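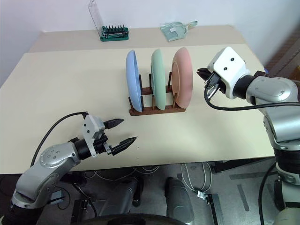

Two arms at a dish rack with three plates, one of the table tasks in the Gistow equipment plan.

13 June 2025
By the Emeck Press Office

Search this site Enter keyword Go

Emeck opens equipment plan for two-arm work cells

GROMTON – Emeck today published its equipment plan for the Gistow program, which prepares robots for simple kitchen and table work. The plan foresees the purchase of 10 two-arm work cells. Suppliers are invited to send their offers before the end of September.

Each cell consists of two arms with grippers, one table, the cables and a set of household objects for the tasks. Emeck asks that all these parts are listed with separate prices. In the last purchase the arms were quoted well, but gripper fingers, spare cables and floor mounting came later as extra costs, and the budget had to be corrected two times.

For this reason the new plan keeps 78 percent of the budget for the cells themselves. The rest is for spare parts, training of staff and repair. Offers must include a price for replacement gripper fingers and must say how many days a delivery takes.

The first cell will be tested at the Geraghty site for 30 days before the other nine are ordered. During this time the arms shall complete 1,000 handling tasks with plates, small tools and similar objects. A supplier whose cell does not reach this number may repair it and repeat the test one time.

Emeck does not require that both arms come from the same manufacturer. It does require that they can be controlled from one computer, and that a single arm can be exchanged without taking the whole cell out of service.

Smaller companies may also offer only one part of the equipment – for example the grippers or the tables. The complete plan and the price form can be requested from the Emeck purchasing office in Gromton.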